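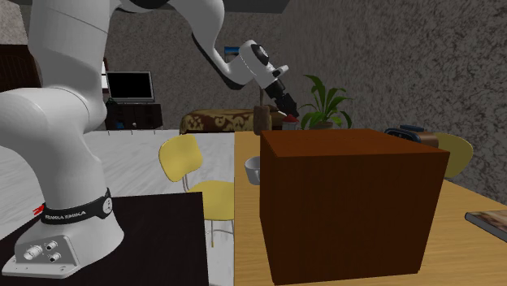 White robot arm on a black tabletop, computer rendering.

Small cell walkdown, Totenby rooftop site: my checklist with comments

February 27, 2026
Inspected by Velimir Jurić

I did this one on my own with the standard sheet, and I've typed my notes in under each item the way I always do, so scroll if you only want the results. OK means OK, FIX means somebody needs to go back up there, and WATCH means I'd like another look next visit.

ACCESS AND FALL PROTECTION

1. Roof hatch opens freely and latches open: OK
Stiff, but it holds. I hung my whole tool bag off the latch and it didn't budge.

2. Guardrail or tie-off point within reach of all work areas: FIX
The rail stops 3 feet short of the north antenna mount. You can clip to the anchor by the vent stack and get there, and that's what I did, but the lanyard ends up lying right across the cable tray. We need a second anchor. I wrote this up last time too!

3. Walking surface clear: OK
Some gravel had drifted onto the pads. I swept it off while I was there.

RF EXPOSURE

4. Warning sign posted at the hatch and readable: WATCH
It's there and I could read it, but the sun has bleached the phone number for the network desk almost white. If you didn't already know the number you'd be squinting.

5. Power-down procedure confirmed with the network desk: OK
Called in before I climbed. They locked sector two for me and read back the ticket, and I had them wait on the line until my personal monitor went quiet. Please do the same, even for a five-minute job.

6. Keep-out zone painted in front of each antenna: FIX
Sectors one and two have their yellow lines. Sector three was moved when the Oshima radio went in and the paint stayed where it was, so the zone on the roof doesn't match where the antenna points now. Until it gets repainted I've put up cones and a chain.

POWER AND GROUNDING

7. Cabinet door locks, gasket in good shape: OK
New gasket, nice and snug (thank you, whoever did that).

8. Ground bar connections tight, no corrosion: FIX
Most were fine. One lug on the lower bar turned by hand, which made me say a word I won't type. I torqued it down and marked it with paint pen, but I don't like the crimp, and I want the whole lug replaced.
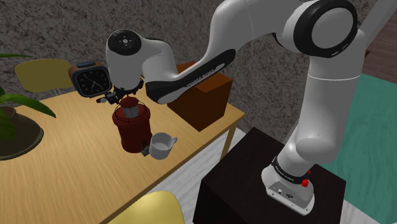 9. Battery string voltage and case condition: WATCH
No swelling, no leaks, and the terminals are clean. The batteries are nearly 7 years old though, and the Darkine rectifier has logged 14 low-voltage alarms since the start of February. I'd load test them before we get a storm and find out the hard way.

10. Surge protector indicators green: OK
All green.

CABLES AND FIBER

11. Jumpers supported and weatherproofed: OK
Tape job on sector one is ugly but tight. I left it alone.

12. Fiber ends capped when not in use: FIX
Found 6 open connectors in the slack box, just dangling in there with the dust. I capped what I could with what I had in my pocket and ran out. Bring a bag of caps. Also, treat every open end as live and keep your eyes out of it, because the labels in that box are from before the Bovirness backhaul was cut over and I wouldn't trust them.

13. Cable tray covers on: OK
One was held down with a brick when I got there. It has proper clips again now, and the brick came down with me.

BEFORE LEAVING

14. Site logged out, alarms cleared, sector unlocked: OK
The desk saw the door alarm clear and traffic come back on sector two before I drove off.

OPEN ITEMS FOR THE NEXT VISIT

Second anchor at the north mount (item 2)
Repaint sector three keep-out zone (item 6), cones stay until then
Replace lower ground bar lug (item 8)
Battery load test (item 9)
Fiber caps and new labels (item 12)
New hatch sign if there's one in the van (item 4)

The key is back in the lockbox. The dial sticks a little on the last digit, so give it a wiggle.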